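Finally finished Hornirside

12 Sep 2022

I bought Hornirside in the June sale and told myself I'd play it after I cleared two other games off the list. I cleared neither of them. It sat installed for weeks, I started it on a rainy night, and last night I saw the credits. The save file says 60 hours, which includes at least one evening when I left it paused and went out to dinner.

If you missed it, Hornirside is a stealth game set in a river port during a long blockade. You play Lynch, a customs clerk who starts stealing ledgers for one side and ends up stealing them for everyone. You can fight, but Lynch is bad at it. Two guards at once is usually a reload. Most of the time you are on a roof or under a dock, waiting for someone to walk the other way.

The first few hours are slow. There is a warehouse mission where you learn to use the lamp hooks, then a second warehouse mission where you learn to use them again. I almost quit there. The game opens up when you get the boat, and from that point you can take jobs in whatever order you like. I went to the salt market first because it was closest. A guy on the forum says the lighthouse is the better choice since you get the long rope early, and after finishing I agree with him.

The disguise system is what I liked best. Outfits are tied to jobs, and each job has places it can go and hours it can be there. A dock hand can stand around on the pier all morning but gets stopped at the gate after dark. A clerk can go upstairs in the customs house but not down to the cellar. There's no meter on the screen for any of this. You listen to what the guards say, and if one of them asks you a question, you have a few seconds to walk off without running.

You can also take outfits off laundry lines and out of chests, and they have to be folded to fit in Lynch's bag. A rolled coat takes up twice the space. I carried the dock hand's shirt for most of the game because it packs down to one slot.

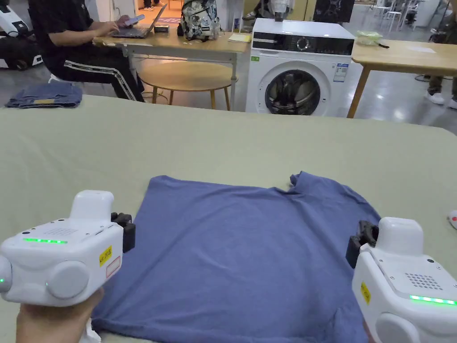 Blue T-shirt, laid out face-down.

The missions vary a lot. The best one is the auction, where you have to swap a sealed crate while the bidding is going on. I did it by ringing the fire bell, and my brother did it by bidding on the crate and winning. The worst one is the sewer. It's dark, the map doesn't work down there, and the rats give away your position. I fell in the same drain 4 times.

I played on a PC that is getting old, and it ran fine after I turned the water down to medium. The patch fixed the crash on the ferry. It did not fix the bug where the harbor master stands on his desk. I had him up there for the whole last conversation, which is supposed to be a sad one.

Some people are upset about the ending. I won't spoil it, but the choice you make at the bridge matters less than the game suggests, and the ledgers you kept matter more. I had kept 3 and got a short scene with the widow. I looked up the others afterward and I think mine was the right one for how I played.

The music is by Florencio Urquijo, who I hadn't heard of before. It's mostly accordion and something low that might be a bassoon. It drops out when a guard is close, so after a while I was using it as an alarm. The track that plays on the boat at night is the one I keep going back to.

There are 603 collectible coins. I have about half. They don't do anything except fill up a case in Lynch's room, and I'm not going back for the ones in the sewer.

Next up is Trovero, which I've owned since last winter. It's the card game one from Stuvico, with the trains. I played the tutorial this morning and lost, so I'll need another try before I have anything to say about it. If anyone has a starting deck that works on the mountain route, leave it in the comments.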